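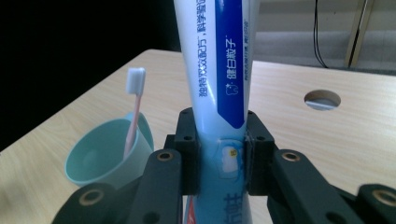

Today's main character: the blue and white toothpaste

1/ Okay, toothbrush mug thread, you were warned. I'm finally sorting out the little everyday stuff that never had a proper spot, and dental things are up first. Big night in apartment 302!

2/ The tube has 健白粒子 down the blue stripe with a tiny tooth next to it. Pallavi Pathak says that's something like "healthy white particles" and I'm going with it. The tooth icon is very cute, I don't care.

3/ My old system was toothpaste on the sink ledge, toothbrush wherever. Bimla Dubey stayed over in May last year and still brings it up.

4/ So now there's a mug. Teal, matte, nice chunky feel in the hand. I had it down for coffee but I already have way too many coffee mugs, and the color with a pink toothbrush makes me stupidly happy.

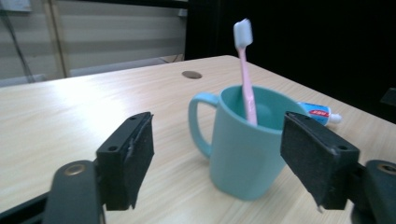 5/ I wanted the tube to stand in there with the brush, but two things in one mug gets crowded fast and I hate fishing around half asleep. Tube can lie down behind it. Fine by me!

6/ Still torn on whether the brush should lean left or right — handle on the left means I grab the mug with my left hand and the brush with my right, so probably left?

7/ Tarun Bhatia wants me to buy one of those wall holders with a slot for everything. Tarun, I rent. I'm not drilling into tile for a toothbrush.

8/ Also please rinse out your mug every couple of days if you do this. The gunk at the bottom is real and I've met it.

9/ Hair ties are next. I have no plan for the hair ties — send ideas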